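Fórum Irka - Ajuda entre utilizadores
Secção: Robôs de dois braços > Recolha de demonstrações

Quantas demonstrações de arrumar a cama preciso, e o que faço com os episódios imperfeitos?

Publicado por Ingvar Arnardóttir
Dom 26 agosto

Boa tarde a todos. Peço desculpa pelo meu português, que aprendi já adulto, e agradeço se me corrigirem os termos técnicos.

Trabalho num projeto pequeno chamado Pritesow. Estamos a recolher exemplos por teleoperação para que um robô de dois braços aprenda a arrumar uma cama de solteiro: esticar o edredão, dobrar a parte de cima e colocar a almofada junto da cabeceira. Começámos em fevereiro com toalhas em cima de uma mesa e isso correu bem. A cama é muito mais difícil para nós.

O edredão é o meu primeiro problema. Quando está amontoado contra a cabeceira, o operador não vê onde estão os cantos e começa a procurar com a garra. Às vezes agarra uma dobra do meio, puxa, larga, agarra outra vez. Um episódio que devia ser curto fica muito longo, e metade dele é procura.

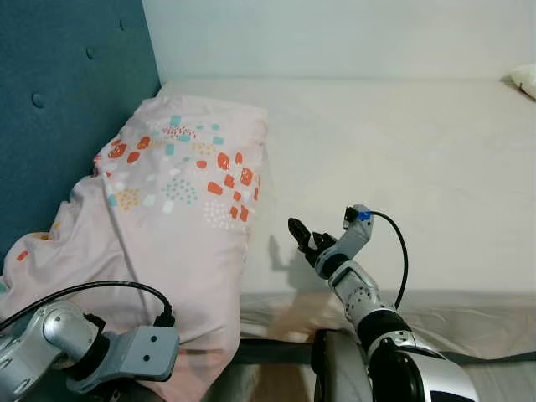 Temos 3 operadores e cada um resolve isto de maneira diferente. Um puxa sempre com o braço direito e usa o esquerdo só para segurar. Outro trabalha com os dois ao mesmo tempo. O terceiro empurra o monte com a garra fechada antes de agarrar o tecido. Todos chegam ao fim com a cama aceitável, mas quando treinámos com os dados de todos juntos, o robô ficou hesitante: aproxima-se do tecido, para, recua e aproxima-se de novo.

Neste momento temos 700 episódios gravados. As minhas dúvidas são estas:

Devo cortar as partes de procura ou deixar o episódio inteiro?

É melhor obrigar todos os operadores a usar a mesma estratégia?

Um episódio em que passa uma pessoa no campo da câmara da cabeça deve ser apagado? Gravamos numa casa normal, com a porta do quarto aberta, e isto acontece.

Obrigado pela paciência.

Resposta de Halfdan Kjærgaard

Olá, Ingvar. Também não sou falante nativo, por isso vamos entender-nos bem. Fiz um trabalho parecido com capas de sofá e mantas e cometi quase todos os erros que descreves. Respondo por pontos.

Cortar ou não cortar a procura

Não cortes no meio do episódio. Nós fizemos isso e criámos saltos entre dois instantes: a garra estava à esquerda e no instante seguinte estava à direita, com o tecido noutra forma. O modelo aprendeu movimentos bruscos. O que fazemos agora é marcar o intervalo de procura com uma etiqueta e decidir só no treino se ele entra ou não. Se um episódio tem procura durante mais de metade do tempo, vai para uma pasta separada. Não se apaga, porque pode servir mais tarde para ensinar a recuperar de uma pega má.

Convém também treinar os operadores antes de gravar a sério. Pedimos a cada pessoa 25 tentativas que não contam para o conjunto final. Parece tempo perdido, mas a diferença na qualidade é grande, sobretudo com tecidos grossos.

Uma estratégia para todos

Sim, no início. A hesitação que descreves é muito típica de dados em que a mesma situação tem respostas diferentes. Escreve uma folha curta com a ordem dos movimentos e põe-na ao lado do posto de teleoperação. A nossa, adaptada para uma cama, ficaria assim:

1. Começar com os dois braços afastados do colchão e as garras abertas.

2. Procurar uma borda do edredão do lado mais próximo do robô. Se não há borda visível, levantar a dobra mais alta e deixá-la cair uma vez.

3. Segurar a borda com uma garra e deslizar com a outra até ao canto.

4. Puxar na direção do robô, devagar, com as duas garras à mesma altura.

5. Largar, recuar os braços e esperar um segundo antes de terminar a gravação.

O passo 5 é esquecido por toda a gente. Sem essa pausa, o modelo não sabe quando a tarefa acabou e continua a mexer no tecido. Depois de a política aprender uma estratégia de maneira estável, podes juntar outra, mas com uma etiqueta própria.

Varia também a posição inicial. Se o edredão começa sempre amontoado do mesmo lado, o robô vai procurar desse lado mesmo que o tecido esteja no outro. Nós sorteamos o lado, a altura do monte e o lugar da almofada antes de cada gravação.

Pessoas que passam

Aqui separo duas coisas. Para a aprendizagem, uma pessoa ao fundo durante um momento não estraga nada, e pode até ajudar, se depois o robô vai trabalhar numa casa habitada. Eu guardo esses episódios, desde que ninguém toque na cama e o operador não pare à espera. Uma paragem sem motivo ligado à tarefa é pior para os dados que umas pernas em movimento junto à porta.

Para a privacidade é outro assunto. Todas as pessoas da casa devem saber que há gravação e ter dado autorização por escrito, mesmo quando a câmara está inclinada para baixo e a cara não aparece. Se alguém não autorizou, o episódio sai do conjunto, sem discussão. Vale a pena rever com calma os segundos em que a porta está à vista. 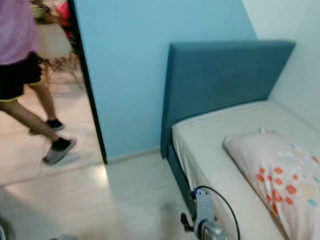
Objetos à volta da cama

Não perguntaste, mas acrescento. Deixa no quarto as coisas que normalmente lá estão, como uma ventoinha ou uma cadeira, e muda-as de sítio entre sessões. Só tem cuidado com a ventoinha ligada: o ar levanta a ponta dos tecidos leves e o operador corrige sem perceber porquê. Nós anotamos numa coluna "ligada" ou "desligada".

Sobre a quantidade, não te sei dar um número certo. No nosso caso, o resultado melhorou mais com a limpeza das etiquetas que com novas gravações. Quando parámos tínhamos 1,507 episódios, e creio que uma boa parte não era necessária.

Resposta de wuvamum_utilizador

grava mais. 700 é pouco para tecido. e vê se as câmaras estão sincronizadas com os braços, a mim o robô hesitava por causa disso e andei semanas a culpar os operadores

Resposta de Ojo

Concordo com o Halfdan em quase tudo, menos na pasta separada. Se os episódios com muita procura ficam sempre fora do treino, o robô nunca vê um edredão difícil e bloqueia na primeira dobra escondida. Eu deixaria uma parte pequena deles, só os que acabam bem.

Quanto à mistura de operadores, faz um teste simples antes de deitar trabalho fora: treina com os dados de uma só pessoa e compara. Se a hesitação desaparecer, já sabes a causa. Se continuar, verifica a sincronização, como disse o colega de cima.

Comentário de Ingvar Arnardóttir

Muito obrigado aos três. Vou começar pelo teste com um só operador, porque não exige gravar nada de novo. A pausa no fim do episódio nós de facto não fazíamos - os operadores carregavam no botão logo que largavam o edredão. Halfdan, uma dúvida sobre o passo 2: se a dobra cai e a borda continua escondida, o operador repete ou termina o episódio?

Comentário de Halfdan Kjærgaard

Repete uma vez. Se ainda assim não aparece, termina e marca como "sem borda".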